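Lollum Boards > Finishing and Coatings > Interior
Topic: Matte white surfaces yellowing near a radiator

flandanthorpe_joiner
Matte white waterborne topcoat over a shellac primer, on a built-in desk 10 inches from a hot water radiator. The end nearest the heat has shifted toward cream. The far end still matches the retained sample. Two coats, sprayed, light sanding between. The client wants it corrected before March. Is this the primer bleeding through or the topcoat itself?

kbrandt
Which topcoat? "Waterborne" covers several different resins, and some of them contain an oil-modified component that ambers with age. Heat speeds that up, and so does lack of daylight. Check behind anything that has been standing on the desk.

flandanthorpe_joiner
Flellex 4, the matte version. The data sheet says non-yellowing, without any test conditions. Nothing has been standing on that end.

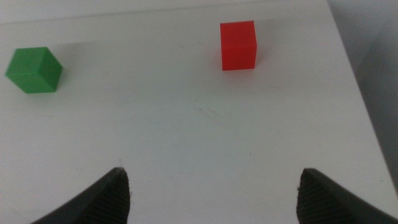 I cut a small chip from the underside of the hot end. The primer layer is still white under a loupe and the color change is confined to the top layer. That seems to rule out bleed, though I only took the one chip.

Chaiwat Mahawong
One chip from the underside proves very little. The underside normally gets one coat and less light. Take a second from the back edge, where the film has its full thickness, and compare again.

I would also question the judgment by eye. White is the hardest color to assess in place. Ceiling bounce, wall paint and lamp temperature all move it. Put the retained sample flat on the hot end, then on the cold end, same lamp, same time of day. Rotate it 90 degrees and repeat.

kbrandt
Disagree on the eye test. A client sees the desk under the client's lamps, so a corrected reading is academic. If it looks cream at 8 in the evening, it is cream.

Chaiwat Mahawong
It matters for the repair. If the lamp accounts for half the shift, a recoat will fix only the other half and you will be back.

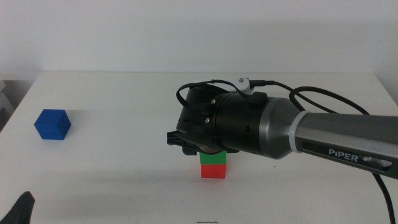
Contrast is the other variable. Saturated colors close to a matte white will change how you read the white beside them. A bright blue cube on a white tabletop is a fair case: the top face reads lighter than the sides, although I would expect one paint on all of them, and the shadow next to it reads gray on a surface that is white. Clear the desk completely before you compare anything.

stubbs_retired
Used to spec coatings at Stubbs. Same complaint came up with radiators every winter. Recoat with a straight acrylic, fit a deflector, leave 3 inches of clearance above the fins. Skip the lamp experiments.

flandanthorpe_joiner
Second chip taken from the back edge. Same result, primer white, top layer cream. Sample card shows a visible difference on the hot end in all positions and none on the cold end.

Chaiwat Mahawong
Then I accept it is the topcoat. Scuff, test adhesion on the underside first, and let the acrylic cure with the radiator off.

kbrandt
Keep the chips. Flellex will ask for them if you file a claim.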